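Tirnar Pauses Cloth-Folding Trials After Grip Release Fault

Trerniva, October – Tirnar has paused part of its household robot trials after a fault in which a robot's hands failed to let go of fabric on command. No one was hurt. The pause covers 27 two-armed robots in the Charbonneau series, all running the same hand control software.

The fault was first logged on a Monday morning at the company's test apartment in Trerniva. A robot had finished a folding task and was told to open both hands. The left hand opened. The right hand stayed closed for eight seconds while the arm began moving back to its rest position, pulling the fabric with it. An operator pressed the stop button and the arm halted.

Engineers then went through the stored logs and found the same delay in 5 earlier runs. In those cases the arm had not started to move, and the delay was recorded as a slow release.

Tirnar has traced the problem to the way the software reads finger load. When cloth is pulled tight between the two hands, the right hand can report that it is still carrying weight and ignore the first command to open. The arm controller did not wait for the hand to confirm before starting its next move.

Repeat testing is under way on soft furniture, with the arms held to a reduced speed and an operator at the stop button. The robot holds a piece of cloth by its sides over the seat of a sofa, one hand on each side.

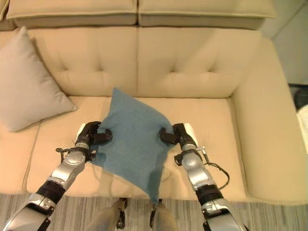 What Customers Should Do

Sites with a Charbonneau robot should turn off all two-handed fabric tasks from the settings menu until the update is installed. One-handed tasks may continue. If a hand does not open when told to, press the stop button and do not pull on the cloth or the fingers. Call the Tirnar service desk before restarting.

The update, named Urketetti, makes the arm wait for an open signal from both hands. It must pass 59 test runs without a delayed release before it is sent out. Tirnar will notify each site directly when the update is ready.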